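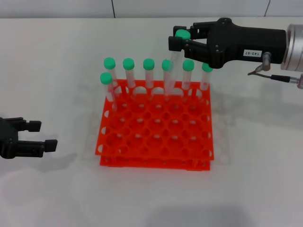
Tube in the right gripper, lower end near the back row of the rack.

6/13/18
Tavion Whitfield

Ticket 603: insertion episodes rejected at export, tube rack task

Reported: Zislow drops episodes from the rack set with "state/frame offset exceeds limit." Limit is 60 ms. Bench is the two-arm cell at Hillico. Target for the task is 2,000 accepted episodes.

Checked first: disk, network, head camera exposure. No faults. Rejects occur only where the right arm carries a tube. Left arm waits open in those episodes and its log is clean.

Replayed 5 rejected episodes frame by frame. Video shows the fingers closed on the tube below the green cap while the recorded gripper state still reads open. The state catches up late. A policy trained on this would learn to move off before closing.

Cause: right gripper driver stamps messages on receipt at the host. Left driver was switched to device time in March. Right was left on the old config.

Fix: set right driver to device time, restarted the recorder, recorded a new batch. Export passed with no rejects.

Open: old episodes can be restamped if the raw bus log was kept. Kennedy has the logs. Do not merge them into Porarico until the offset is checked per episode. Ticket stays open for that item.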